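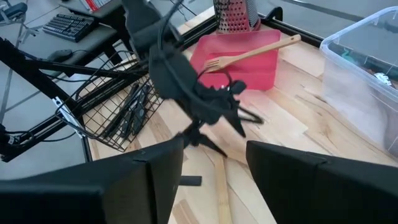 Plarnora word list, read me first

Hello, and thanks for downloading this. Plarnora is a list of local words for weather, mud, bread and being slightly annoyed, gathered from people who grew up in the hill villages above Mostonero. I started it in a school exercise book and it got out of hand, so now it's a spreadsheet.

What you get

plarnora_words.csv is the main file. It has 2000 rows, one per word, with the spelling, a plain English meaning, the village, and the initials of whoever typed it in.
plarnora_sentences.csv has 900 example sentences. Not every word has one yet, and some greedy words have five (the one for drizzle that gets down your collar is very popular!).
notes.txt is my scribbles. Read it if you like, but it's mostly me arguing with myself over double letters.

Columns that need a bit of explaining

spelling: how the speaker wrote it, if they wrote it. Otherwise it's how I heard it, and I'm a bit deaf on the left.
sure: yes, no or maybe. Maybe means two people gave me different meanings and neither would budge.
rude: yes or blank. Please filter on this before you hand the list to a class — Shirley Grewal didn't, and had a very lively Year 5 afternoon.
village: where the speaker grew up, even if they moved away at six.

How it was put together

Most of it came from long chats over tea, with me writing as fast as I could. Efua Ametepe went through all the bread and oven words, which I'd got in a terrible muddle, and Petro Hrytsenko wrote the little script that finds doubles. It found 204 of them the first time we ran it. I'd thought there might be ten. Some were real doubles and some were two villages using one word for quite different things, so those stayed in as separate rows.

Known problems

The weather words are far too heavy on rain. I live somewhere wet and people like to talk about it.
Almost 168 rows still have a blank village. I have the answers in a notebook somewhere, I just need to find the notebook.
Accents over letters go funny if you open the file in an old spreadsheet program. Pick UTF-8 when it asks and they come back.
Anything tagged Wuraro was sent in by post and I've never heard it said aloud, so go gently with the spelling.

Using it

Do what you like with it, quizzes, lessons, crosswords, a tea towel. If you print it, put "Plarnora word list" somewhere on the page and tell people which version you used. I'd love a copy of the tea towel.

Changes

Tue 22 January: fixed the sheep section, took out three words I'd made up by mishearing, added Dela Quartey's list of names for puddles.
Next lot is planned for March — mostly kitchen things, plus whatever turns up in the notebook.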